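About Bateck

Bateck makes kitchen goods out of wood. We cut, sand and finish cutting boards, bread boxes, spoon holders and small trays, and we sell them through our own shop and a few stores in the region. The company was started by Radwa Soliman, who had been repairing furniture and kept getting asked for boards.

Our workshop is on the ground floor of the old Matlala building. Up to 20 people work there in the busy months before the holidays, and fewer the rest of the year. The showroom is upstairs and is open to anyone who wants to handle a board before buying it.

What we make

Cutting boards are most of our business. The Dristley line is walnut, with a juice groove and rounded corners. The Urnusero line is made of strips glued side by side – more work, but it uses shorter lengths that would otherwise go to waste. Every board gets a coat of food-safe oil before it leaves us. Please oil it again when the wood looks dull, wash it by hand and stand it on edge to dry.

We also make bread boxes. They have a flat top, so a fruit plate or a few cans can sit there and you don't lose the counter space. Handles can be swapped. Customers often ask for something darker or heavier than our usual wooden knob, and we fit those for no extra charge if you send us the hardware.

Boards and boxes on the counter:

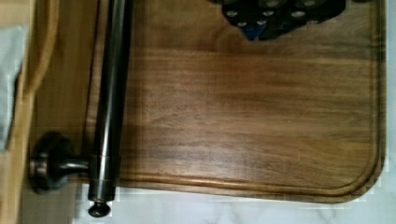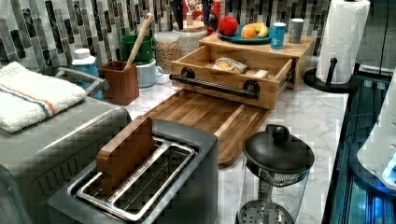

Orders and repairs

Stock items ship within 5 working days. Custom sizes take longer, and we will give you a date when you order. If a board warps or a joint opens, write to us with your order number first and wait for a reply before mailing anything back. Resanding is offered for any board we made, whatever its age. We do not resand boards from other makers.

The showroom closes for one week in May for stocktaking. Orders placed that week are handled when we reopen.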